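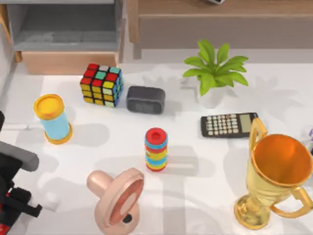

Myrto Tzanetos wrote to me that it is a waste of time to steer the arm by hand when the simulator already knows where every object is. "Let the planner do it," she wrote, "and you go for a walk."

I understand her, and for a month I did exactly so. The planner is fast and it never gets tired. But it picks everything in the same way, straight from the top, and it does not care if the thing is a calculator or a trophy with two handles. When I teleoperate, I take the trophy by a handle without thinking, and I come to the pacifier from the side. These small choices are what I want the policy to learn.

So in January I went back to the controller. I recorded 16 demonstrations in Ilter, all on the white table with the toys, and I kept six. It sounds like a bad result, and my wrist would agree. Most of the others I deleted for hesitation. I stop in the air to look for the depth, the arm stops too, and after training the policy also likes to stop in the air, at places where there is no reason for it.

What helped me was to change the camera view before I start and then never during the motion. Also I made the hand scale smaller, so that a big move of my hand is a small move of the gripper. The plant is still difficult – the leaves hide the pot from my side, and twice I pushed it over the calculator.

Myrto answered again in the evening. She says that people at Srour mix both kinds, planner for the reach and a human only for the last part before the grasp. I had not thought of it. The switch between the two must be smooth, otherwise the arm makes a little jump, and I don't know yet how to do this in Ilter. If somebody has a config which works, please send it to me.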